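**November 10, 2025. Cell 2, equipment plan for the next round**

Went through the list with Wulan and Domingo before lunch. Writing it down while I still remember who agreed to what. Vasanthi wants a first version this week so it can go to Zutport with the other requests.

Budget line is 3000, same as last time. That has to cover everything except the arm service, which Marlina says comes out of the Fleltville money.

Wanted:

- Second set of fingers for the gripper. Jisar quote is 671, delivery 34 days. Domingo thinks we can print our own. I'd still buy one set and print the spares.
- Replacement pegboard panel, same hole spacing as now. Lubis will cut it to size if we send a drawing. No price yet.
- Blind or screen for the left side of the cell. Glare on the white border is bad enough that I'd put this ahead of the panel.
- Cable trunking for under the frame. Cheap, should have been done in May.
- More cubes with the hole in the face, and a few of the small black blocks. Wulan to ask for a price on a box of 60.

Board as it stands, for working out what the new panel and the fingers have to cope with:
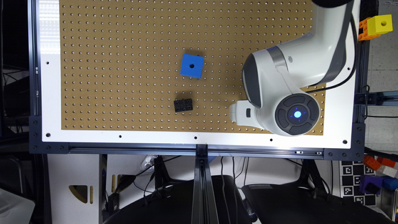
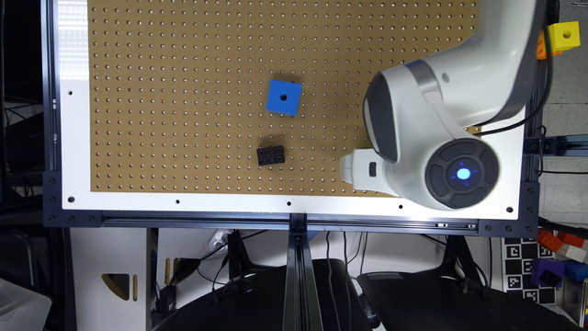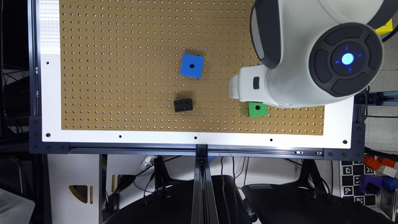

*Cell 2, arm over the pegboard with the blue cube and black block. Green cube is in the third one only.*

Points from looking at these with Domingo:

The gripper comes in from the right and sits low over the board. If the new panel is any thicker than the old one we lose clearance, so thickness goes on the Lubis drawing as a fixed dimension. Border holes stay where they are.

The cubes and the black block are different enough in size that one finger shape may not suit both. Jisar do a stepped version. Asked Prasetyo to find out if it costs the same. If it doesn't, we stay with the flat ones and shim.

Cables hang down under the frame at the moment. Trunking along the rail and down the middle post would do it. The slots in the extrusion should take standard clips, to be checked before ordering.

Not asking for this time: second camera mount, new marker board. Vasanthi may disagree on the camera mount. Left it at the bottom of the sheet with no figure against it.

To do:

- [ ] Me: measure panel, send drawing to Lubis
- [ ] Wulan: price for cubes and blocks
- [ ] Prasetyo: stepped fingers, cost and lead time
- [ ] Domingo: print one test pair in what we have on the shelf
- [x] Marlina: confirm arm service is outside our line

If the panel price comes back high, drop the extra blocks first, then the trunking. Keep the blind.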